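Trastero forum > Perception and planning > Self-filter leaves speckles, planner sees obstacles

rvenckus
May 2021
Overhead depth camera, bin on a green table, toys for picking. The self-filter in our Trerkero stack leaves black speckles along the arm, and the planner treats what's behind them as occupied.

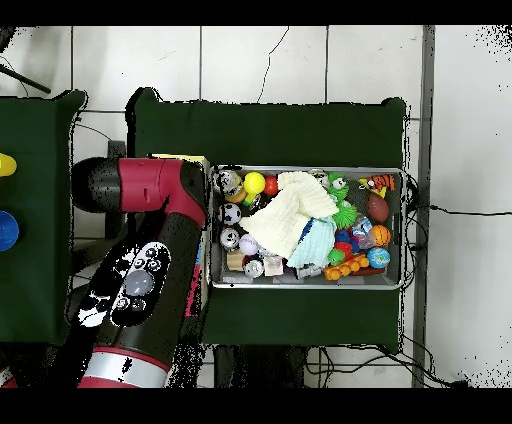
Padding is 2 cm. If I go bigger, I lose toys near the wrist. Replay of 99 plans: 37 rejected at the start state.

tonu_p
Padding won't fix it. Check the time offset between joint states and depth first.

rvenckus
Checked, it's fine. The noise shows up by the gripper too.

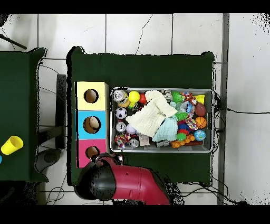
Gripper beside the pink cube, speckles along the arm edges.

jlill
Disagree with Tõnu. Missing depth at an edge isn't a timing problem. Are you marking invalid pixels as unknown or occupied?

rvenckus
Unknown, but the planner config rejects unknown. 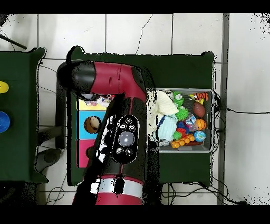

So I could allow unknown inside the arm mask only.

tonu_p
That hides real contacts. I wouldn't.

jlill
Only if the mask is sloppy. Render it from the URDF and dilate it a little. 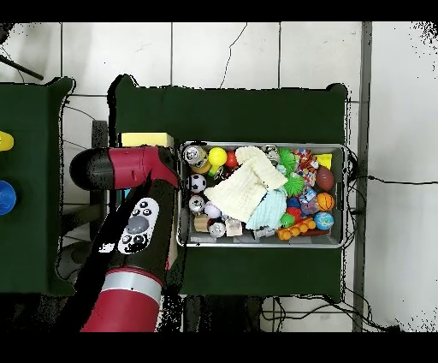 rvenckus
Tried the rendered mask on the same replay. Rejections went from 37 to 2. Leaving padding alone.

tonu_p
Fine, but log those 2.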